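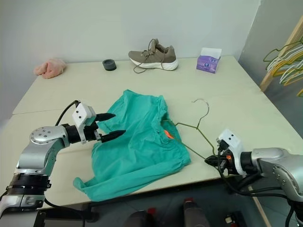
What the Robots Did to the Hanging Table
Project report, Work and Technology seminar

For my project I spent my afternoons at Womar, a secondhand clothing warehouse on the edge of Janbridge. I picked it because my aunt used to work there (she left before any of this) and because I wanted a place where automation was still kind of messy. You read a lot about car plants where everything is bolted down and finished. Womar is still figuring it out!

The job I looked at is hanging. A garment comes off the sorting line, somebody puts it on a wire hanger, and it goes on a rack. It sounds like nothing. I tried it on my first day and my shoulders hurt by the break, and I got told very kindly that I was stretching the necks.

At the arm station, two arms work from opposite sides of a table. With the teal long-sleeved top, the right one had the corner of a green hanger in its gripper and the hanger was partway into the neck, while the left one was open over the fabric. Watching that is weirdly tense. A shirt lying sideways with its sleeves going two different directions is a hard thing to deal with, and I never thought about that until I had to write it up.

Who I talked to

Mostly Elīna Baranauskienė, who hung clothes by hand for years and now looks after the arm station. I also had two long talks with Howard Whitlock, the floor manager, and a bunch of short ones with people on the hand tables who didn't want their names used. I wrote my notes up every evening, except for one week in February when I had midterms, so that week is thin.

The numbers

Womar let me use one day's count from the floor sheet, Wed 24 January. The hand tables hung 776 garments that day and the arm station hung 298. The floor target was 1000, so together they made it. Howard was happy with that and showed me the sheet twice. I should say that it's one day, and the sheet doesn't list what kind of clothes went where. Elīna told me the knits and the buttoned shirts mostly go to the hand tables, so you can't put those two totals side by side and call it a race.

What changed for people

The biggest thing is the walking. Before, everyone stood at one table all shift. Now whoever has the arm station is up and down the whole time, laying out the next piece, topping up hangers, checking necks, going back to the screen. Elīna likes this a lot. Her knees are better and her wrists are much better. She did say she gets tired in a different way, more in the head, and she doesn't always sleep well after a day with a lot of stops.

The second thing is talking. The hand tables are loud, people chat and sing along to the radio and argue about soup. The arm station is off by itself against a wall, and you can't really hold a conversation from there. Two people turned down the training for exactly that reason. I hadn't expected this at all and it wasn't even in my question list, so I added it halfway through.

Then there's pay. The arm station pays a little more, but only after you finish the training course, and the course was only offered on the early shift. People with school drop-off couldn't do it. When I brought this up with Howard he wrote it down, and by my last week there was a sign-up sheet for a late group. I'm not going to claim credit (okay, maybe a tiny bit).

Are people losing jobs? I asked everybody this. Howard says the hand crew has 17 people and that he plans to keep it there. The crew were less sure. One woman said the plan is fine as long as the same manager is around, and I think that's fair. Nothing about it is in writing that I could find.

What I would do differently

I'd spend a full shift at the arm station. I only ever saw afternoons, and I've been told mornings are slower while things get set up. I'd also like to compare with Lanow, which does the same kind of sorting with no arms at all, but they never answered my emails. And I would record the interviews if people agreed, my handwriting is terrible and I lost at least one good quote to it.

Thanks to everybody on the floor for putting up with me, and to Ms. Hollis for reading the first draft, which was twice this long.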